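We use cookies to keep you signed in and to count page views. Accept all | Manage settings

Search this journal
Enter keyword or author
Advanced search

4. Results: How the band handled missed nights

The part of the study we were most excited to look at was what happens when a sleep and step band has to make sense of gaps. Most published tests of wrist bands use clean data, where every person wears the device all night and charges it on time. Real people don't live that way! They take the band off to shower, forget it on the sink, and put it back on at 2 a.m. when they notice. The Skestby band records all of this, and its companion app, Dirotach, then decides what to show the wearer the next morning.

We collected 300 nights in total from a group of adults who had never owned a fitness band before. Each person got the same short setup sheet and no coaching after that. We did not remind anyone to charge. When a band went quiet, we left it alone and let the gap stand in the record, and these gaps gave us by far the most interesting material in the whole project.

Of the 300 nights, 77 had at least one gap long enough for the app to notice. Dirotach treats a gap in one of two ways. If the last reading before the gap and the first reading after it look alike (low movement, steady pulse), the app fills the space with light sleep. If they differ, it leaves the space blank and shows a gray bar. We had expected the filling rule to be a weak spot, and we were delighted to be wrong. When we compared filled gaps with the paper diaries people kept by the bed, the two agreed far more often than we had guessed at the planning stage.

The blank gaps were a different story. People did not like them. In the exit survey several wearers said the gray bar made them feel they had failed at something, even on nights when they slept well and only lost an hour of data. One wrote, "I slept great and the app gave me a hole." We think this is a design problem and a very fixable one. A short line of text under the bar, saying that the band was off and that the rest of the night still counts, would go a long way.

Battery life also shaped the results more than the maker's leaflet would suggest. The band is sold as lasting 5 days per charge. With the pulse sensor set to its finest step, none of our wearers reached that, and the gaps bunched up near the end of each charge. With the sensor on its normal step, most did get there.

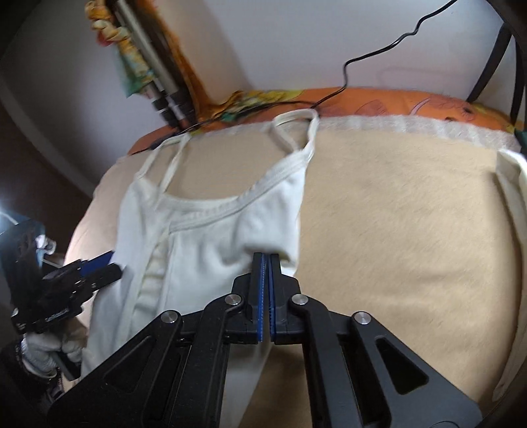
Figure 3.

A second surprise came from the alarm feature. The Skestby band can buzz the wearer awake during light sleep inside a window set the night before. We had planned to treat this as a side topic, but people loved it and kept bringing it up, so we went back and checked it against the movement record. The buzz nearly always came inside the window. On the few mornings it came late, the cause was a pending sync with the phone, and the band held the alarm until the sync was done. A later update (installed in November, after our last night of recording) is said to change the order of these two jobs. We would love to run the same check again on the new version.

We also fed the raw files through the Grunero open scoring tool, using the Matić settings for wrist data, to see how much of the result belonged to the band and how much to the app. The sleep start times matched closely. The wake times matched less well, mostly on nights when the wearer lay still and read before getting up. Anyone who has tried to score quiet reading from wrist movement will know this problem well, and it is a fun one to work on. Section 5 takes it up again with the daytime step counts.

Reader comments (3)

stepcounter_b
Great to see the gaps reported and not thrown out. Were the diaries filled in at night or in the morning?

Corresponding author
In the morning, before opening the app. It's on the setup sheet in the supplement.

nightshift_rn
The gray bar drives me nuts too. I work nights and half my chart is gray. Please test shift workers next!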